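The gripper that came to work at the button factory

Have you ever wondered who puts the buttons in the little bags that come with a new coat? At a workshop called Stilta, in the town of Kivholm, people have done that job by hand for as long as anyone there can remember. They sort buttons, buckles and toggles, pop them into bags and send them off to shops. In April a new sort of helper arrived, and everybody had to learn a few new things – including the helper!

What the job was like before

Imagine picking up a button, turning it the right way round, dropping it into a bag and then doing it all over again. The workshop fills 742 bags on an ordinary day, and that is a lot of picking up. By teatime your fingers can feel stiff and your neck can ache, even if you love buttons very much (and some of the people at Stilta really do, and keep jars of their favourites on the windowsill).

So the workshop bought a robot from a firm called Dultach. It doesn't have a face or legs, and it can't go for a walk at lunchtime. It is an arm, bolted down at one end, with a gripper at the other.

How does a gripper hold things?

Try this at home. Hold out your thumb and one finger, like a crab's claw, and pick up a rubber. Now try a coin lying flat on the table. Much harder, isn't it? Your skin is soft and a bit squashy, and it can feel when something is starting to slip, so you squeeze a tiny bit more without even thinking about it.

A gripper has to do the same job with far less to help it. It has two fingers that move together and apart, and each finger ends in a pad, which is the part that touches whatever is being picked up. Before it picks something up, it opens its fingers and leaves a gap between them. If the gap is too small, the button gets knocked away. If the fingers squeeze too hard, a thin button might crack, so the people who set it up try out lots of different buttons first.

Two black pads, wide open over a pale wooden tabletop, with nothing between them yet. Look for the small round holes along the top edge of each one.

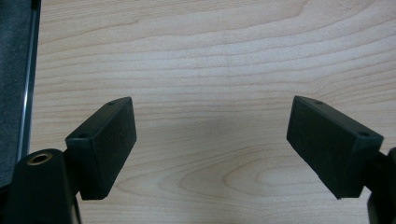

What changed for the people?

Nobody at the workshop lost their place, but their days are different now. The robot takes the plain round buttons, all 300 in a tray, and people do the fiddly ones, such as toggles with loops of cord. Someone also has to fill the trays, check the bags and stop the arm if anything looks wrong.

Some people like the change very much and say their hands feel better. Others miss the old way, when a whole table of friends could sit and chat while they sorted, and the workshop has kept one long table just for that. Learning to look after a robot takes time too, and it is quite all right to find it tricky at first.

Something to talk about

If a robot came to your school, which job would you give it? Which job would you want to keep for yourself, even if the robot could do it faster?

More to read
How a zip is made
A morning at the Mercado sorting hall
Why do conveyor belts go round?
Jobs that need a gentle touch

Contact us | © Kivholm Young Readers | 7 Sep 2022 | Back to top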